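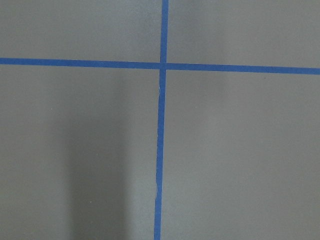 Home | News | Workshop | Materials | Contact

Osto switches Etbridge tables to taped squares

Mon 26 January

Osto has adopted a tape grid as the standard layout for the work tables at its Etbridge site, replacing the pencil lines used until now. The grid is laid in blue painter's tape, which can be lifted and put down again when the spacing changes.

Under the new procedure, strips are run the full length of the table first and the cross strips are laid over them. Torn or lifted edges are acceptable as long as the line can still be read. A strip that has drifted out of square is replaced whole -- patching is not allowed.
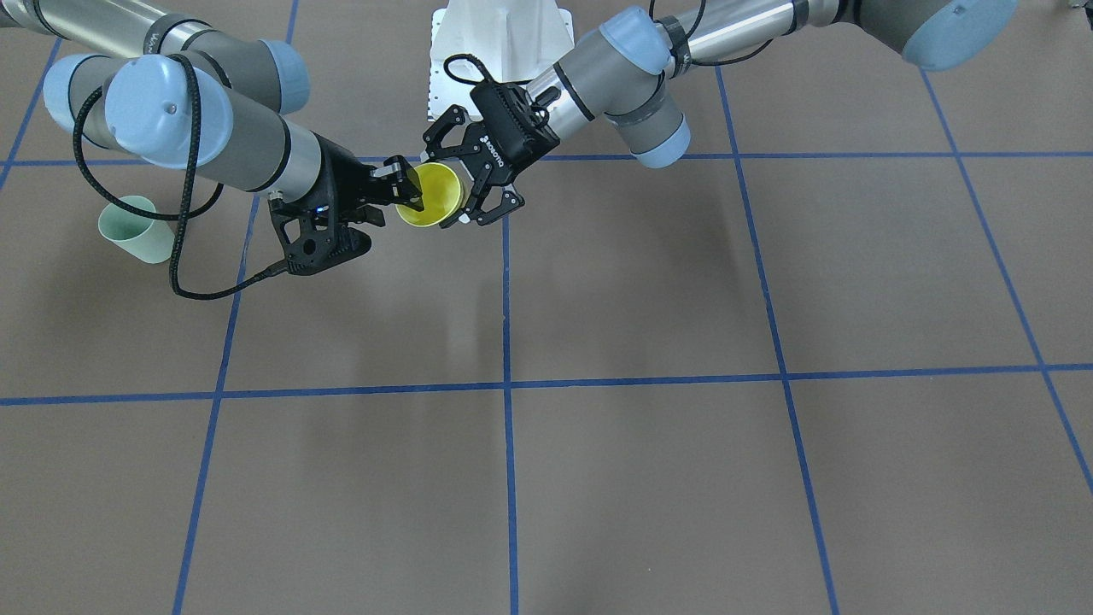 Plain plastic cups remain the standard item for placement work on the grid. Yellow and pale green are both approved colors. The site logged 3,710 cup placements on the old layout, and the first review of the new one is set for 1,000 placements, expected in February.

The written layout was prepared with Cernby, which supplies table coverings to the site. It allows three tape widths and calls for the covering to be changed every five working days. Tape is not carried over from one covering to the next.

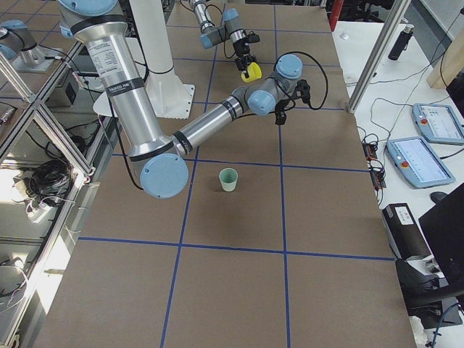 Blue tape divides a paper-covered work table into large squares. Photo: Osto

Shares 5 | Comments 3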